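Rero publishes first home chore report: folding is close, the rest of the laundry is not

4 April 2023

Rero, a small company which studies automation for homes and shops, today publishes its first report on a simple question: can machines do the household chores yet? The short answer of the report is "some parts of some chores". The longer answer is in its 13 chapters, which are free to read from today.

The report is the result of work in lived-in rooms, with the furniture and the belongings of the people who stay there. The team wanted to know what happens to a chore when the surface is soft, when the cloth is not new and when there are other things lying near. Many demonstrations of household machines are made on a clean table with one object. The team has respect for these demonstrations, but they do not tell a family what to expect.

"We are asked every week when the robot will do the laundry," says Kaiwen Ye, who leads the study at Rero. "I always ask back, which part of the laundry? To close the door of the washing machine is one problem. To find the second sock is a different problem. People say one word for all of it, and so the discussion becomes confused."

What was studied

The report covers 13 chores. Nine are from the home, such as folding, wiping a table, putting away dishes and making a bed. Four are from the shop floor, such as filling a shelf and folding garments for display. In total the team recorded 904 attempts. Of these, 600 were with cloth, so the report is more detailed on cloth than on anything else.

In the first stage of each chore, a person does the work with hand-held grippers in place of bare fingers. In this way the team can see if two simple jaws are enough for the task, before any question of software. If a patient person cannot do it with the grippers, a machine with the same grippers will have great difficulty. A striped cloth was one of the pieces handled on a plaid sheet, where one gripper takes the corner and the other works at the near edge.
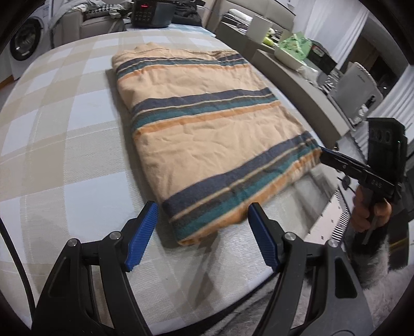
What machines can do now

Folding of flat, rectangular pieces is the most advanced chore in the report. Towels, small blankets and pillow covers can be folded in a form that most households would accept. The machine used for the second stage, which has the working name Evo, folded such pieces well when they were already laid flat. It was slow. A person who is in a hurry would not wait for it.

Wiping a table also gave good results, if the table was clear before. Filling a shelf with boxes of one size was reliable, and the team believes that shops will see useful help here earlier than homes.

What machines cannot do yet

The difficult moment in laundry comes before the folding. A cloth which comes out of a basket has no clear shape, and the machine must find a corner which can be hidden under other layers. A person does this by feeling, almost without looking. In the report, this step is the main cause of failed attempts with cloth.

The surface is important too. A mattress gives way under the gripper, and a table does not. An ironing board is firmer than the mattress, but it is narrow, and a large piece has little room to lie open. On the board, a cloth can be flat on one side and still rumpled on the other, and the grippers must work on both conditions in the same movement. 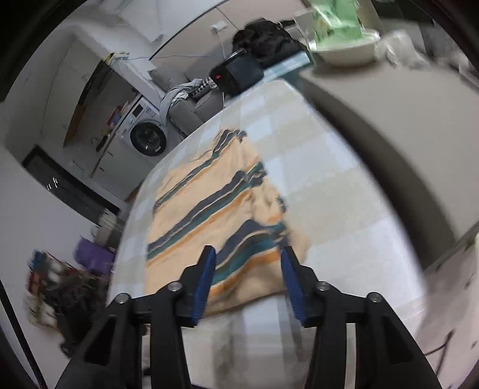

For this reason the report does not give one mark for "laundry". It gives separate marks for finding a corner, opening, laying flat, folding and carrying away. Ironing itself with a hot iron was left out of the study for safety, and no conclusion should be taken about it.

Patterns were a smaller difficulty than expected. The team had feared that stripes and checks would disturb the recognition of edges. In the tests, a thin hem on a similar colour was more troublesome than a strong stripe.

Advice for households and shops

Rero does not recommend that a household wait for a general machine before it buys an ordinary dryer or a better folding table. For small shops, the report suggests starting with one task which repeats many times with the same goods. Gelov, a home textiles shop which opened its stock room to the team, has now changed the order of work at its folding table after reading an early version of the chapter on display folding.

"It was useful also without the machine," says Mr Yu, manager of Gelov. "We saw that my staff lost more time in sorting than in folding. Now we sort first, and all the towels of one size come together."

Next steps

A second part of the study will start in September. It will look at fitted sheets, clothes with sleeves and the loading of a washing machine. Rero is looking for households and shops which would like to take part. No technical knowledge is needed, but participants should be ready to leave their rooms as they normally are.

The full report, with the tables of results for all chores, can be requested from Rero free of charge. Journalists who would like to speak with Kaiwen Ye or visit a test session are asked to contact the Rero press office.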